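Ticket: Crisper drawer not holding humidity, whole cabbages going limp
Product: Renari under-counter fridge, lower drawer
Status: Open (was closed, reopened by customer)
Priority: Normal

Reported problem

Whole heads of napa cabbage go soft in the lower drawer in under a week. The outer leaves wilt first, then the cut end goes brown. The same cabbages from the same shop used to last close to three weeks in our old fridge. Drawer slider is set to the leaf symbol. Fridge dial is at 4. No error light.

I have read the help page. It says to "store leafy vegetables in the high humidity drawer." That is where they are.

Reply from Renari support

Thank you for getting in touch. Please check the following:

Is the drawer fully closed?
Is the drawer overfilled?
Is the vegetable being washed before storage?
Are apples or pears stored in the same drawer?

If the answer to all of these is satisfactory, the drawer is working as designed.

Customer reply

Yes, closed. No, one cabbage and a bunch of scallions. No, never washed. No fruit in there at all, the fruit is in a bowl on the counter.

"Working as designed" doesn't tell me much. Designed to do what? If the slider does something, I'd like to know what it does, because I had the drawer out last night and as far as I can tell it moves a piece of plastic over a slot the width of a pencil. Open or shut, the cabbage goes limp.

Reply from Renari support

The humidity slider regulates airflow. We recommend the Flellerum produce liner, sold separately, which helps maintain freshness in leafy vegetables. Ticket closed.

Customer reply (ticket reopened)

I bought the liner. It was 11 dollars and it is a sheet of foam with holes. I'm not claiming it can't work, I'm saying I tried it, and the log is below. Please leave the ticket open until somebody has read it.

Test log

Four heads, bought one after another, all from the same stall, all weighed on the kitchen scale when they came in and again on the sixth day. Same shelf position, same dial setting. I know four cabbages is not science. It is four more than support has tried.

Head 1. Slider open, no liner, no wrapping. Outer leaves floppy by day four. Lost 100 grams by day six. Cut end dry and tan.

Head 2. Slider shut, no liner, no wrapping. Floppy by day four again, maybe the evening and not the morning. I would not bet money on the difference. Lost nearly the same weight.

Head 3. Slider shut, Flellerum liner under it. The side resting on the foam was a bit crisper, and the top side was the same as before. There was a damp patch on the foam. I turned the cabbage over on day three, which I admit muddles the result.

Head 4. Slider shut, no liner, wrapped in a dry dish towel inside a loose plastic bag. Still firm on day six. One leaf on the outside had a soft edge. Weight loss too small for my scale to show clearly.

So the only thing that did any good was a bag and a towel, and I didn't need a drawer for that.

Other things checked

Door seal: closed it on a strip of paper all the way around. The paper held everywhere except the bottom hinge corner, where it slid out with a light pull.

Thermometer: left a Joshi fridge thermometer in the drawer overnight. Read it first thing in the morning, before anyone had opened the door. It was colder in the drawer than on the shelf above it. I had expected the reverse. The help page has nothing on this.

Fan: runs for around 22 minutes at a stretch after the door has been opened. I don't know if that is normal. I asked on the phone and was told it was "within range," and when I asked what the range was I was told it depends on the model. I gave them the model. I am still waiting.

Drawer rails: the left one has some play in it. The drawer closes, but if you press on the front panel it goes in a hair farther and then comes back. Support asked if the drawer was closed and I said yes. I would now say mostly.

Reply from Renari support

Thank you for your detailed feedback. Your case has been passed to our produce storage contact. Please see her note below.
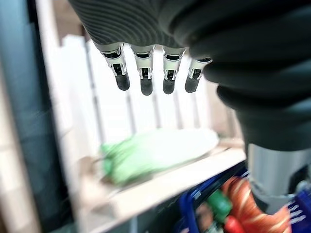

Posted by Gertraud Widmer
Food storage desk | Filed under: Vegetables, Crisper drawers | 2 replies

I read the log twice. I'm not convinced by the liner either, and I would not have closed the ticket.

Start with the cabbage itself. A napa loses water through its leafy end far more than through the ribs. Those ruffled green edges are thin, with a lot of surface, and moving air dries them quickly. A round green cabbage in the same drawer would probably have forgiven you. So when the customer says the slider made no difference, I believe it. With a drawer that doesn't seat properly, air gets in along the front panel, and a slot the width of a pencil is the smaller hole.

I'd look at the left rail first. Take the drawer out, check the rail clip at the back, push it in until it clicks. If it won't click, the clip is worn and should be replaced. Ask for part 4000 and ask for it under warranty. Don't let anyone sell you a whole drawer.

The seal at the hinge corner is a separate matter. Warm the rubber with a hair dryer on low, press it into shape, repeat the paper test the next day.

Keep wrapping the cabbage in the meantime. Dry towel, loose bag, leafy end toward the back. When you use part of one, peel leaves from the outside and leave the core whole.

The cold drawer bothers me more than the rest. I can't explain that from a log. Please repeat the reading with the drawer clip fixed and the dial at 3.

Reply 1, customer

Clip does not click. It moves, it feels like it should click, and then it doesn't. I've asked for the part. I was offered a Rotum storage box at a discount instead, and I said no thank you.

Hair dryer done. Paper now holds at the hinge corner, though less firmly than on the other three. I'll believe it when it's still holding in December.

Dial is at 3. Thermometer is back in. Head 5 is in the drawer with no towel and no liner, which feels like a waste of a good cabbage, but otherwise I won't know which of these did it.

Reply 2, Gertraud Widmer

Fair enough. Part request is approved on our side. Leave head 5 alone until day six, please, and don't turn it over this time. Ticket stays open.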